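Stedavar Block Set: Gallery from the Collection Runs

Posted Mon 25 March

Stedavar is our project for teaching an arm to pick up and place simple objects from camera input alone. The learning system needs examples, and a lot of them, so most of the winter went into gathering those. Work began in January in the simulator and has stayed there. The target for the first release was 4,000 episodes, and we passed it last week.

This page collects views from the runs along with notes on how each part of the set was made. It is meant for people who plan to train on the data and want to know what is in it before they download anything. The gallery will grow as we clear more material. For now it has one view from the wrist camera, with notes for the other parts of the set listed under their own headings.

How the episodes are recorded

Each episode is one attempt at one task. An operator drives the simulated arm with a hand controller, and the recorder saves the camera views, the joint positions, the gripper opening and the commands sent at every step. The episode ends when the operator presses the stop key or the time limit runs out. A label is added afterward: success, failure or discard.

Failures are kept. Early on we threw them away, and the first model we trained had no idea what to do after a bad approach. It would close its fingers on nothing and carry on to the drop point as if it had the block. Discards are a separate matter – those are episodes where the controller lost its connection or the operator started on the wrong task.

Operators work in blocks of 44 episodes and then take a break. Longer sessions were tried at the start, and the later episodes in them were slower and had more corrections.

Wrist view, orange block

The wrist view carries most of the detail a model needs near the object. Both fingers stay in sight at the lower corners, so the network always has a reference for where the block is in relation to the hand. Reflections and soft shadows on the tabletop are left on in the renderer. They cost us some speed, but models trained on flat, shadowless tables did poorly once the lighting was changed.

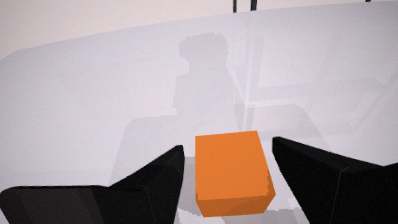 Orange block between the two black fingers, with the pale tabletop behind it. The gray shape on the table above the block looks like a shadow or reflection of the arm. The stepped pixels at the block's lower right corner come with the render and have not been smoothed.

Overhead view

The overhead camera is fixed and does not move between episodes. It is the view to use for checking start positions, and it is the one we use for labeling. We have not posted pictures from it yet. The files are in the same folders as the wrist view and share the same step numbers, so the two can be lined up without any extra work.

Some users at Zindale, who had an early copy, trained on the overhead view alone and got usable reaching but weak grasping. Our own results were much the same. We suggest using both views together.

Start positions

The block starts at a new place and angle in every episode. Positions are drawn at random inside a marked area, and anything the arm cannot reach is thrown out before the operator sees it. The first version of this code had a mistake that favored the left half of the area. We found it after 71 episodes and recorded those again. The originals are not in the release.

The arm itself also starts from a slightly different pose each time. The change is small, but without it the first second of every episode was nearly identical and the model learned to ignore the camera until the arm was already moving.

Labels and checking

Every episode is labeled by two people working separately. Where they disagree, the episode goes to a third person, who watches it at half speed. Most disagreements were over grasps that held at first and then slipped near the end. The rule we settled on is that the block has to be resting at the goal with the fingers open – anything short of that is a failure.

The label file has a notes column. It is not filled in for every episode, and the wording is uneven, but it is worth searching if you are looking for a certain kind of slip or a second try at a grasp.

Known problems

Timestamps in the Partington batch run 2 steps late against the joint data. A script in the tools folder shifts them back. Run it once only, as it does not check whether the shift has been made before.

A few episodes in the Levham batch have a doubled first step. This does no harm in training but will throw off a step count.

Gripper force is not recorded in this release. The simulator reports it, but the values jumped around too much at contact to be of use. We are working on a filter and expect to include force in the next version, along with stacking tasks and the first overhead pictures for this page.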